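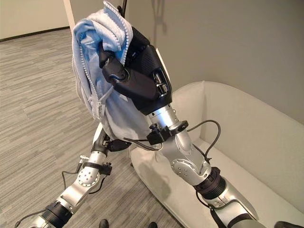 Care of Lent and Donated Clothing in the Residence
Speaker notes, resident services induction
Speaker: Dénes Dudás, Tristdale Residential Services

Opening

Good morning and thank you for attending. The session covers the handling of casual clothing from the moment it leaves the dryer to the moment it is returned to a resident's shelf. It applies to the Tristdale main house and to the Zemum annex. Staff at Nazari Court follow the same procedure, with one difference in labeling that I will come to near the end.

(Pause while handouts are passed along. The handout has two sides.)

The main house launders 300 garments in an ordinary week and the annex launders 100. Hooded sweatshirts and zip-up tops account for a large share of the complaints we receive, so most of this talk concerns them. Shirts and bed linen are covered in the afternoon.

Slide 2. Receiving the garment

Lift each item out of the basket singly. Hold it up by the shoulders or the hood and let it hang before putting it down on any surface. A garment that is lifted in a bundle keeps its folds, and a sleeve turned inside out is easily missed.

Check the following while the garment is hanging:
Sleeves the right way out to the cuff.
Hood turned outward and lying behind the neck.
Pockets empty. Tissues are the usual problem.
Zipper teeth free of lint and thread.

Anything found in a pocket goes into a numbered envelope and is entered in the property book the same day. Coins are entered by amount.

Slide 3. Zippers

Zippers should be closed before washing. In practice many arrive open, and an open zipper tends to dry in a wave. Where this has happened, lay the garment flat, bring the two sides together at the hem, and close the zipper slowly with one hand holding the hem firm. Do not pull sideways on the fabric to straighten it. Steam may be used on cotton at a low setting. It may not be used on plastic teeth.

A slider that sticks should be reported on the yellow card. Please do not apply candle wax or soap. We had several pale garments marked in January, and two of them could not be put right.

(If asked about replacement sliders: the sewing room keeps a stock in four sizes. Full zipper replacement is sent out to Jokano and takes longer.)

Slide 4. Folding

The residence uses one fold for all hooded tops. I will demonstrate it twice, the second time without speaking.

Close the zipper to the chest. Lay the garment face down with the hood pointing away from you. Bring one side in to the center of the back and fold the sleeve down along it. Repeat on the other side. Fold the hood down over the shoulders. Bring the hem up to meet the lower edge of the hood, then fold once more. Turn the bundle over so that the front is uppermost.

The finished fold should fit the standard shelf divider. Heavy fleece may need the last fold left out.

Slide 5. Where to work

Folding is done on the table in the linen room. It may also be done in a resident's sitting room when the resident wishes to take part, and this is encouraged. When working beside upholstered furniture, particularly anything in a pale fabric, keep dark new garments off the seat and the arms. Dye transfer from denim was the cause of both upholstery claims last year.

Clothing is not to be left over the back of a sofa or chair to air. Each floor has a rail for that purpose, and each rail is rated for 20 items.

Slide 6. Labels and return

Main house and annex labels are sewn inside the neck, below the maker's label. At Nazari Court the label is placed in the left side seam. Staff who move between sites should check both places before recording a garment as unlabeled.

Unlabeled garments are kept for 150 days and then passed to the lending wardrobe. The register for the lending wardrobe is held at reception and must be signed by the person handing over the clothing, with the size and color written in full.

Practical exercise

Please work in pairs at the tables behind you. Each pair has three tops, one of them with the zipper fully open. Fold all three, exchange with the pair next to you, and check their work against the reverse side of the handout.

(Allow time for questions about the property book. Collect the yellow cards before the break.)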